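Tuning a Three-Finger Gripper to Hold a Padlock
Part 4 of the Losham bench arm build

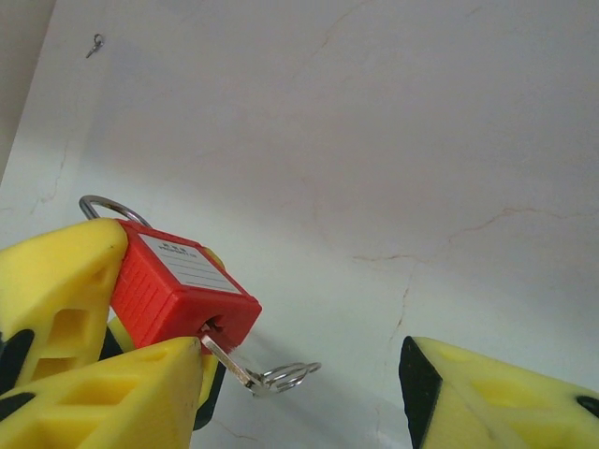

Shahla Hashemi
Electronics lead, Clodlow Shared Workshop

This part covers grip tuning on the Losham arm with the yellow printed fingers. It assumes the arm moves, the wrist camera streams, and the finger servos answer to their IDs. If any of those is not true, go back to Part 3.

The test object is a safety padlock with a red plastic body, a metal shackle, and the key left in with its ring attached. A padlock is a harder test than the foam blocks used in Part 3. The body is rigid, the shackle is smooth metal, and the key and ring stick out of the bottom where a finger can catch them. A grip that works on it will work on most small hardware.

What you need

- Losham arm with the three-finger gripper fitted
- Dostari servo board, firmware from Part 2 or later
- Black rubber for the fingers
- Contact adhesive and isopropyl alcohol
- 2 mm hex key
- A padlock with a plastic body
- A folded towel to catch drops

Step 1. Check the rubber

Power off the servo board. Wipe the rubber on each finger with alcohol and let it dry. Press along the edges with a thumbnail. Any edge that lifts must be reglued now; a lifted edge folds under load and shifts the contact point by a millimeter or more.

Look at the cutouts in the finger shells while you are there. They save weight and let the shell flex slightly. Strings of leftover filament inside a cutout should be trimmed. A crack at the corner of a cutout means the finger needs to be reprinted. Glue does not hold there.

Step 2. Zero the fingers

Power up the board and open the serial console. Send the OPEN command and wait for all three fingers to stop. Close each finger by hand command, one at a time, until the tip reaches the center mark on the palm gauge. Store that position as zero.

Back the finger off and repeat 5 times. The stored values should agree within three counts. If they do not, the horn screw is loose. Tighten it with the hex key and start this step again. Do not average bad readings.

Step 3. Set the torque limit

The board takes a torque limit per finger, from 0 to 4095. Start at 2000 on every finger. Values above 3000 will hold more firmly, but on our gripper they bent the shells enough to pull the rubber out of line. Treat 3000 as the ceiling for printed parts.

LIMIT ALL 2000
SAVE

The limit does not survive a power cycle without SAVE. It also does not apply to a finger that is already moving, so send it with the gripper stopped.

Step 4. Choose the contact faces

Use two fingers for the hold and keep the third one back. The padlock body is narrow enough that a third finger tends to rotate it out of the grip before the first two have settled. In the picture, the third finger is the one at lower right, with clear space between it and the lock.

One finger should bear on the ribbed side of the body. The ribs give the tip something to bite on and slow any sliding along the length of the lock. The other finger supports the body from the opposite direction, near the keyhole end. Keep its tip beside the key and never on it. Pressure on the key blade will tilt the whole lock, and it can bend a cheap key.

Avoid the shackle. It is curved and polished, and a rubber tip rolls off it. Avoid a paper label too, if your lock has one. The surface may peel.

Step 5. Close in two stages

Hold the padlock in position by its shackle with your free hand. Keep your fingers clear of the gap between the tips. Send a slow close to the ribbed-side finger until it reports contact, then the same to the support finger. The order matters. Closing both together pushes the lock toward whichever finger is late.

CLOSE 1 SLOW
WAIT CONTACT 1
CLOSE 2 SLOW
WAIT CONTACT 2
HOLD 1 2

Release the shackle only after the console prints HOLD OK. Put the towel underneath before you let go.

On our arm, finger 1 reported contact at 181 counts from zero. Yours will differ with the rubber thickness and the width of the lock. Write your own number down. It is the quickest check for wear later on.

Step 6. Move the arm

Raise the wrist slowly to a clear stretch of wall and watch the camera view. A plain, light wall makes slip easy to see. Ours is off-white with a few hairline cracks, and they cause no trouble for the eye, but the edge detector from Part 3 will sometimes pick them up. Raise its threshold one notch if you get false lines.

Tilt the wrist through its full range and pause at each end. The key ring will swing. That is acceptable. The body should not turn between the two tips.

Troubleshooting

Lock rotates toward the key end: the support finger is too far in. Open, move its target out by ten counts, and repeat Step 5.

Lock slides along the ribs: the rubber is dirty, or the limit is too low. Clean first. If it still slides, raise the limit in steps of 200.

HOLD OK never prints: one finger has not reported contact. Check the connector at the palm before you change any settings. The Karaca cable we used has a shallow latch and works loose when the wrist is tilted.

Servo buzzes while holding: the limit is too high for the position. Lower it by 100 until the noise stops, then redo the tilt test.

Third finger drifts inward: send PARK 3. The park position is stored separately from zero and is lost when the firmware is reflashed.

Save the final limits and contact counts to the arm's profile file under a name that includes the object. Part 5 uses this profile to hang the padlock on a hook.

Last updated 1 March 2020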